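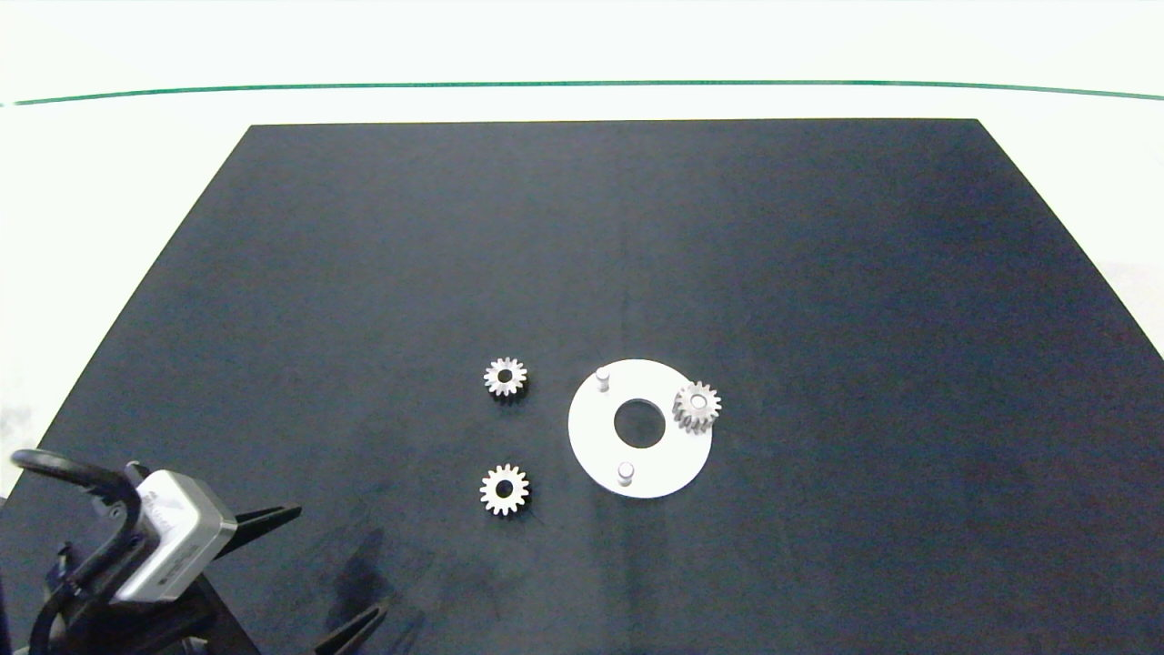
Sevness, 09/01/2025

A training firm in Sevness has started teaching robot arms to assemble gears by having people drive the arms remotely, step by step, and recording every movement. Ondden, which has run courses for machine fitters in the town for 13 years, opened the new bench to trainees this month.

The task is a small one. Spur gears have to be picked up from a black mat and set down over the pins on a round white plate. An operator does this with a pair of hand controls while the arm copies each motion, and the recordings are then used to train the software that will try the same job unaided.

Ondden said it had gathered around 700 recordings since November and would need more before the first full test. Operators work in pairs and change over every 12 minutes, as the firm found that their movements became jerky in longer turns. Recordings with a dropped gear are kept, but they are stored separately and marked.
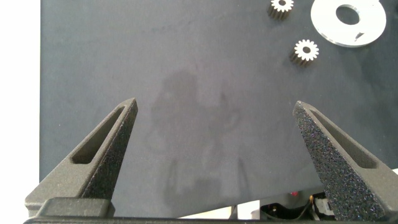 Picking a gear up is the easier half, according to the firm. Lowering it on to a pin takes longer to learn, as the hole and the pin must line up closely and the operator has little sense of touch through the controls. New starters spend their first session on picking up and putting down, and move on to the plate only when they can do that smoothly.

Guiding the arm by hand was tried first. It gave good results for wide movements, but the operator's own arm often blocked the view of the plate, and the firm switched to remote control. Hand guiding is still used to set the starting position — a job that takes a few seconds.

The control software comes from Nirkex, and the course notes were written with Ibarra, a parts maker that plans to send eight of its own staff for training. Ondden will offer the course to other local employers once that group has finished. Places can be booked through its Sevness office.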